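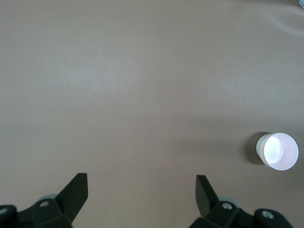 A white cup on a matte tabletop.

Daremis: a small table of curated peroxidase sequences from mosses
README for release 3

What is in this folder

Daremis is a collection of protein records for class III peroxidases in mosses and liverworts. I began it for my own work, when I wanted a list of accession numbers that I could trust and could not find one which covered more than a few species. The collection is not large. It is checked by hand, and this takes time, so please do not expect every new genome to be inside.

The folder has these files:

daremis_main.tsv - the main table, one protein per line
daremis_seq.fasta - the sequences, in the same order as the main table
daremis_removed.tsv - records which were in an older release and were taken out, with the reason
domains.tsv - start and end of the peroxidase domain in each sequence
names.txt - how the species names were changed to the accepted form

Columns of the main table

acc: accession number with the version, for example with ".1" at the end. Please keep the version when you cite a record. The sequence behind a number without version can change.
src: the database from which the record was taken
species: accepted name, see names.txt
len: length in amino acids, signal peptide included
group: one of 8 groups, named A to H, from the tree
status: checked, partial or doubtful
note: free text, often empty

The field "group" is my own division and it does not follow any published family names. Groups A to E are stable between releases. Group F was divided in this release, and the part with the short C-terminal end is now H. If you have scripts which use the letter F, you should look at them again.

How the records were collected

First, a profile was built from 12 seed sequences which Hartmut Sperling had aligned for an earlier project. The profile was searched against the public protein sets with HMMER, with an E-value limit of 1e-20. Everything that passed was aligned again with MAFFT, and I looked at each alignment by eye for the two histidines of the active site. A sequence which misses one of them is marked doubtful. It is not deleted, as some of these may be real proteins with another function.

Identical sequences from the same species were joined into one line. Identical sequences from different species were kept apart.

Sequences shorter than 200 amino acids are marked partial. In February the limit was still 180, and this is the reason why several records changed their status without any change in the sequence.

The Wustthorpe samples

Seven records do not come from a public database. They were translated from transcripts of plants collected near Wustthorpe, and they have numbers beginning with WU. The reads were assembled two times, with different settings, and only the proteins found in both assemblies were kept. The gene models are less sure than the others, mostly at the N-terminal end. For signal peptide studies I would leave them out.

Known problems

- The sequences of group G are very near to each other and the tree has weak support there. Do not read too much from the order of branches.
- In domains.tsv the positions count from 1 and the end is included. Some tools count from 0.
- Three records have an X in the sequence. The Kiani script stops at these with an error message about the alphabet. Replace the X by a gap before you run it.
- Windows line ends were present in names.txt in release 2. They are gone now, but an old copy can still cause the last column to look strange.
- Hornworts are missing completely. I have looked at them only a little.

Checking your copy

The main table and the FASTA file must have the same number of records. The table has one header line, so the command "wc -l" gives one more than "grep -c" for the sign ">" in the FASTA file. If the difference is something else, the download was probably not complete.

Use and citation

The table may be used and changed freely, also for teaching. The public sequences belong under the rules of their own databases. When you use the WU records in a publication, please cite the release number and name the Ereck plant group as the source.

Corrections are welcome - best as a short text file with the accession number, the wrong value and the value you propose. Please add where the new value comes from. A tree alone is difficult for me to judge if I do not have the alignment.

Changes in release 3 (Jul 7, 2023)

Group F divided into F and H.
Limit for partial records raised to 200.
WU records added.
Two wrong species names corrected, see names.txt.
Column "note" moved to the end of the table.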